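Two arms, one mug, and a very long drive

Posted Wednesday, August 5, 2020

So I finally went to the Rasport open day! If you've been reading this blog for a while you know I've been grumbling about missing it since February, when I had the ticket and the day off and then spent the whole thing in bed with a fever. This time I set two alarms, packed a sandwich and drove the 298 miles to Predalberg with the windows down and a podcast about bridges that I can't recommend.

Parking was a mess. They sent everybody into a field behind the Engebretsen building, and I got the last patch of grass next to a hedge and had to climb out the passenger side. After that it got better. You sign in, you get a paper wristband (mine was green, no idea if the colors meant anything), and then you're pretty much free to wander. I skipped the welcome talk because the coffee line was short, and I regret nothing.

What I'd come for was the Fluvirar demo. Fluvirar is their household project, two arms working side by side on the kind of stuff that sits around on your table after breakfast. I'd read a little about it beforehand and pictured something huge, behind a fence, with a yellow light spinning on top. Nope! It's set up with regular dishes and it works at a regular speed. Well, slower than regular. My grandmother would have cleared that table, washed up and started on lunch in the time it takes to go for one cup. But I stood there for ages and so did everyone around me, and you could have heard a pin drop.

The person running it was Oda Magnusson, who was very patient with all of us. A kid in front of me asked if it could make pancakes and she said no, and then he asked again, slightly differently, and she said no again just as nicely. I asked about the mug, because I figured a mug has to be easy, right? It's a tube with a handle. She told me it gave them more grief than nearly anything else. You have to decide if you're going for the rim or the side or the handle, and the handle could be pointing anywhere, and if you come in a touch too low you just shove the thing across the table. They've done around 3,000 practice runs on cups alone. I went home and looked at my own mug with new respect.
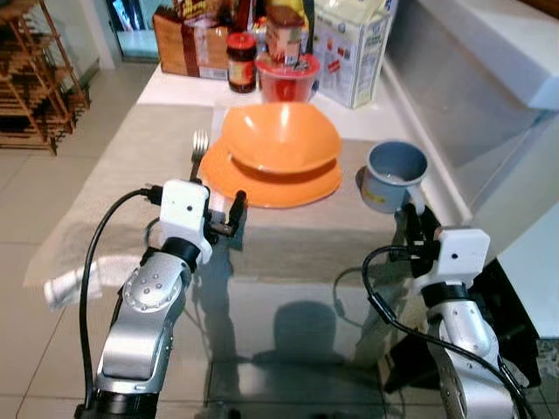
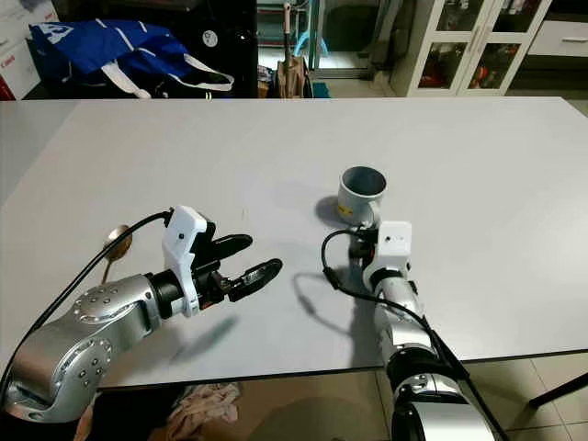
The other thing I kept asking about was the fingers. I'd assumed a household robot would need a proper hand, five fingers, the works. Oda said she used to think so too, and then she spent a week doing her own dishes using only a thumb and one finger on each side, and she got through most of it. She doesn't recommend it for wet wine glasses. (I tried this when I got home. I managed a plate, a bowl and one fork before I lost patience, and the fork took me four goes.)

Then Teodor Forsberg took over for the afternoon and he's a completely different kind of presenter, all hands and sound effects. He's more on the software side and he talked a lot about two arms needing to stay out of each other's way. I followed maybe half of it. The part that stuck was that one arm is a lot simpler to work with, but the minute you want to hold a bowl steady and do something else to it, you need the second one, and then you've got a whole new set of ways to bump into yourself. I bump into myself with the two arms I was born with, so I sympathized.

Somebody asked him what it would cost to have one at home and he laughed and wouldn't say. Somebody else asked if it would take jobs away from people and he gave that one a longer answer, which I appreciated. He thinks the first real use will be for folks who can't easily lift or reach. My aunt Bev has trouble with her wrists and I thought about her the whole way home.

A few practical notes if you're thinking of going next time. Get there before ten, because they cap it at 400 visitors and they were turning cars around by eleven. The food truck only takes cash, and the line never got shorter than 17 people whenever I looked (I was hungry, I counted). The sandwich was a good call. Wear real shoes for that field. And there's a gift table by the exit with the ugliest key rings I've ever seen, so of course I bought two. Bev's getting one.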